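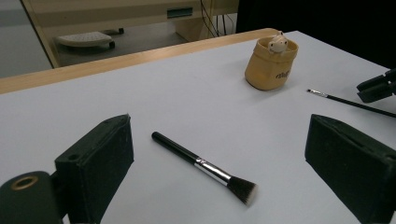

Is Trisolby worth paying for if you run a small online shop? For email newsletters, mostly. For the search engine side of things, I'd keep your wallet closed a while longer.

I sell secondhand craft supplies under the name Besidetti, and my mailing list recently passed 1,000 people, at least 22 of whom are my relatives. That was the point where my free newsletter tool started asking for money, so I went shopping and landed on Trisolby, which promises email, keyword tracking and social posts in one place.

Setup took 53 minutes. Most of that went to proving I owned my own website, a thing I had never been asked to defend before. After that, the email editor was a pleasure. You drag blocks around, they stay where you put them, and the test message looked the same on my phone as on my laptop. My old tool, Drurkine, treated every phone as a personal insult.

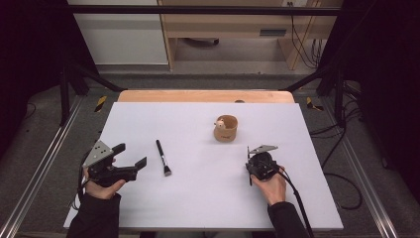
The scheduling is good too. I wrote all my October emails in one evening and they went out when they were supposed to, including the one with the typo in the subject line (that one got the most opens, so draw your own conclusions).

Now the keyword tracker. It gave my site a "visibility mood," which was Cloudy, and suggested I write more about "supplies." I did. The mood moved to Partly Cloudy. Sales did what they always do in the fall, and I couldn't find any way to see which visitors had come from search and which from my emails.

Support answered me twice, both times politely, and the second time with the same help article as the first. Canceling the keyword add-on meant going through four screens, one of which asked if I was sad.

I kept the basic email plan and dropped the rest. If you need proper search reports, Teixeira does them better, though its newsletter editor looks like a tax form.

Email: 4 out of 5. Everything else: 2 out of 5.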